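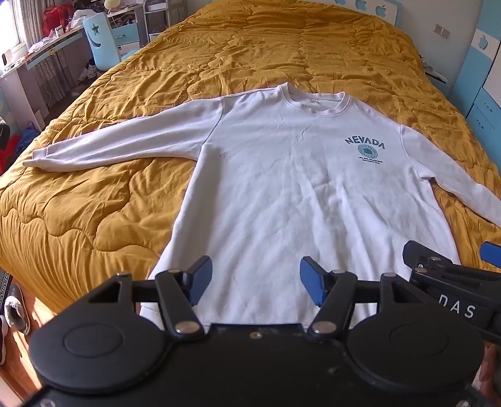
A sweatshirt laid out on a quilted comforter, with two hand-held grippers at work.

CURNMONT, Thursday, July 23, 2020 - Barkari will buy more hand-held grippers before it buys a single robot arm. That's the short version of the equipment plan the laundry-folding startup put out this morning.

The budget covers 58 grippers, in matched pairs, one for each hand. Price per gripper with spare fingertips and a charger: $2,208. Arms get pushed to next year. No delivery date yet for the first batch, supplier is Honorato.

Annick Robichaud, who runs purchasing, said the numbers weren't close. "An arm sits in one room. A pair of grippers goes to somebody's house in a backpack and comes back with a day of folding on it," she said. Shirts, sweatshirts, towels. Beds and not just tables, becuase that is where people fold.

Two quotes came in. The losing one, from Mandlow, was cheaper up front but charged extra for fingertips, and fingertips wear out. Robichaud wouldn't say by how much.

Also in the plan:

Spare fingertips, a full set per pair, ordered with the grippers and not after.
Hard cases. The soft ones are out.
Storage drives, leased for now. Purchase to be looked at again in the fall.
Nine paid home folders to start, more if the first batch arrives on time.

Long sleeves are the sticking point. Eglė Navickas, who plans the folding sessions, asked for extra hours on sweatshirts and got most of them. "Sleeves go everywhere. A T-shirt is easy, I don't need more T-shirts," she said. She had wanted a bigger share for fitted sheets too. Cut from this round.

Repairs stay in house, with a small parts budget. Anything past a broken fingertip or a bent linkage goes back to Honorato under a 2 year warranty, shipping paid by Barkari. Robichaud called that last part "annoying but fine."

The order is expected to be signed next week. A seperate request for arms goes to the board after the fall review.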